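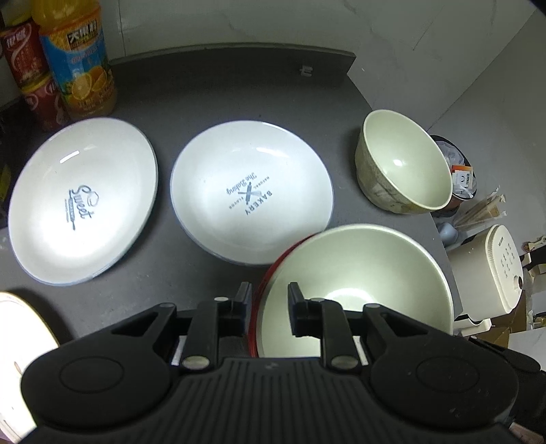 White plates with a printed bakery design.

Old Bread, New Dinners: what happens to the end of the loaf
September - by Drahomíra Jelínek
2 min read
Search this site Search Go

I picked stale bread for my project mostly out of guilt. All last year I bought a sliced loaf, ate the first half with great enthusiasm, and then found the rest at the back of the cupboard growing a small blue garden. I wanted to find out if other students were as bad as me, and if there was anything easy we could do with the stuff before it got to that stage.

The plan was simple enough. I kept a bread diary for 21 days and asked people in Baumgart House, where I live, to do the same. I put a sheet up in each kitchen with a pen on a string (the pens went missing by the first evening, so then it was an online form). In the end 30 people filled it in properly, and I'm very grateful to all of them, especially the ones who wrote little essays in the comments box about crusts.

What people said

Nearly everyone threw some bread away, which I expected. What I didn't expect was why. I had assumed mould would be the big one, but far more people wrote that it had just gone a bit dry and they didn't fancy it. So a lot of perfectly good bread was going in the bin for being boring! The people who froze their loaf on the day they bought it wasted the least by a long way, and several of them said they'd learned it from a parent and thought everybody did it.

The other thing that came up again and again was loaf size. If you live alone, or you share a kitchen but not your food, a full-sized loaf is a lot of bread. I went down to Maltico, the bakery at the bottom of the hill, and asked if they'd ever thought of selling halves. They already do - you just have to ask at the counter, there's no sign. I have told everyone I know about this and I'm telling you too. 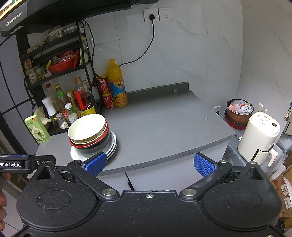 For the practical part I tried out recipes that needed no special kit and nothing that wouldn't already be knocking about in a student cupboard. My rule was that the bread had to be at least 2 days past nice. I did the cooking in the evenings and fed the results to whoever wandered in, then wrote down what they said before I could talk myself into remembering it kindly.

Bread soup was the winner. Onion, garlic, a tin of tomatoes, stock, torn-up crusts, and a lot of pepper. It looks like something you'd hang wallpaper with, and I did get a few faces pulled at me, but the pan was scraped clean both times I made it. Savoury bread pudding came second. I used up some cheese ends and half a leek and it was lovely cold the next day with pickle.

Breadcrumbs were the most useful, if a bit dull to write about. You can dry slices in the oven after you've cooked something else, bash them in a bag, and keep them in the freezer. I've had them on pasta, fried in oil with chilli flakes, more often than I'd like to admit.

French toast didn't do as well as I'd hoped. It needs decent thick bread, and the thin sliced kind goes to mush when you lift it out of the egg. My flatmate Tonia says I soak it too long. She may be right, but I had run out of eggs by then and couldn't test it.

Things I'd change

I only asked people in my own building, and most of them know me, so they may have been nicer on the form than they needed to be (or thrown away less bread than usual with me lurking near the bins). I'd also weigh the waste next time. I asked for slices, and a slice of rye and a slice of white toastie are very different things, so I haven't tried to turn my numbers into grams. My tutor wanted 1,000 words on that problem alone and it's all in the appendix, if you're the sort who reads those.

The recipes are going on a sheet in the Baumgart kitchens at the start of term. I've bought my own tape this time, and I've still got half a Maltico rye in the freezer for the first batch of soup.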